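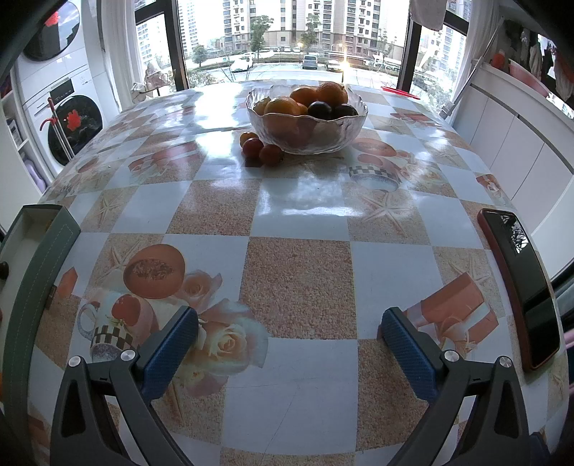 Open Day at the Rirkside Residences: Report of the Visiting Party
Lestimitz Housing Association, Home and Furnishings Section

Members of the Section attended the open day at the Rirkside Residences on Sunday, September 6, 2026. The building was converted from offices by the Karkeck Housing Trust and has been occupied for a little over a year. The purpose of the visit was to see how residents have arranged small apartments in which laundry, cooking and dining share a single room. The Section is preparing guidance on the same subject for our own tenants.

Arrival and introduction

The party was received in the ground floor hall, where the Trust had set out floor plans and a short history of the conversion. According to the Trust, 200 visitors had registered for the day. Groups were kept small and were taken up by the stairs, the elevator being reserved for those who needed it. Nine apartments were open, all of them lived in. Residents had been asked to leave their rooms as they would on an ordinary weekend, and the Section appreciated this very much. A furnished show apartment tells a visitor little about where people put things down when they come home.

The apartments are up to 40 square meters in size. The plans follow two types, one with a separate laundry closet on the landing and one with the laundry machines in the main room. Our party asked to see the second type.

The combined kitchen and laundry rooms

The second room we entered prompted the most discussion. A white washer and dryer are stacked one above the other, with the dining table only a short distance in front of them. On the plan this had looked uncomfortable. Members were therefore interested to find a room in which the machines had been treated as part of the furnishing. Both round doors are dark, and each carries a red flower decoration. The flowers can be made out easily from the table, and they draw the eye away from the white casing. The Section notes this as an inexpensive measure, suitable for rented homes provided that the decoration can be removed at the end of a tenancy.

A metal pole with a red hook was leaning against the lower door. Storage for long items of this kind was raised in several apartments. The conversion did not include a tall cupboard, and residents have found their own corners for poles, brooms and ironing boards. The Trust acknowledged the point and stated that a narrow cupboard beside the entrance will be considered for the next building. Our own guidance should recommend a wall clip or rail near the machines, so that the doors can be kept clear.

The table and its covering

The table in this apartment was covered with a glossy vinyl cloth in a checkerboard pattern, with pale blue-white squares alternating with squares printed to resemble speckled sand. Starfish appear on the sand squares, and elsewhere there are roses, cut melon, mugs with a black-and-white checked band, a tomato and a ribboned gift box. Opinion among members was divided as to whether so many subjects belong on one cloth. It was generally agreed, however, that the pattern is cheerful, and that a busy print is forgiving on a table which serves for meals, letters and the sorting of clothes.

One practical remark concerns the finish. The surface reflects the window strongly, and bright bands of light lie across it. Residents who read or work at the table may prefer a matte vinyl, or may wish to turn the table so that the seat does not face the glare. Wipeable coverings are otherwise to be recommended in rooms of this type.

Fruit was kept on the table in a clear glass bowl with a wavy, frosted rim. It held oranges and dark plums among other fruit, and three small orange-red fruits, similar to persimmons, had been laid on the cloth in front of it. The bowl stood toward the far edge, leaving the nearer part of the table available. A smartphone in a reddish-brown case and an open dark green box with a pale stitched edge to its lid completed the arrangement. Members remarked that the green box looked well against the pale cloth. Lidded boxes were also a feature of other apartments, where they were used for keys, mail and sewing things – articles which otherwise spread over the whole surface.

Other rooms seen

In the corner apartments the table is fixed to the wall and folds down. The hinges were supplied by Ó Riain, a joinery workshop which also made the window seats, and they moved smoothly. Residents told us that the table is seldom folded away once it has been laid. Bathrooms are of standard pattern and call for no comment, except that the towel rails are placed rather high.

Refreshments and talk

Coffee was served in the hall, followed by a talk on noise from laundry machines. The Trust asks residents to run them no later than 9 in the evening. Rubber mats have been fitted beneath the machines throughout the building. Written figures on the results were not available on the day and have been requested.

Points for follow-up

The Section will prepare a page on table coverings and a page on storage beside stacked machines, for inclusion in the tenants' handbook. A draft will be circulated in October. The Trust has kindly agreed to receive a second party of six from Lestimitz, who will visit the apartments with separate laundry closets. Members wishing to take part should give their names to the Section office.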